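Two-arm handover keeps dropping the block – student project

jarnwood_robotics

Our school club is doing a handover task for the Drandwood student challenge in June. The right arm holds a foam block and the left arm has to take it from the other side. We've logged 67 tries so far and most fail at the swap. Either the left fingers push the block and it twists, or the right one lets go too early. Both arms run the same code, written by two Year 11s. Foam is white on top with a brown backing. Is this a grip force problem or a timing problem?

Jiahui Zou

Probably timing, but check your approach first. If the left fingers come in level and the block is sitting on an angle, one finger touches before the other and pushes it around. Turn the left wrist to match the block, then close slowly.

After that, don't release on a timer. Wait until the left jaws have stopped moving, hold both closed for a moment, then open the right. We coached a Talileck team that had a fixed delay in theirs and it only worked when the battery was fresh.

Also look at how much block the right fingers have. If it's only a corner, the block will pivot whatever you do. Grip it further in and leave the other end free for the left arm.

songbird574

we just used a smaller block

Jiahui Zou

Fair, but check the rules, I think the block size is set at Drandwood. One more thing – run 10 tries with the left arm stopped just short of the block, jaws wide open, before you let it close. Save a picture each time and compare the angles.
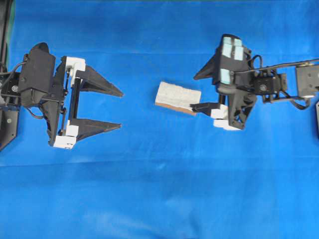 If the angle changes between tries, fix the right arm's pickup first and leave the handover code alone until that's sorted.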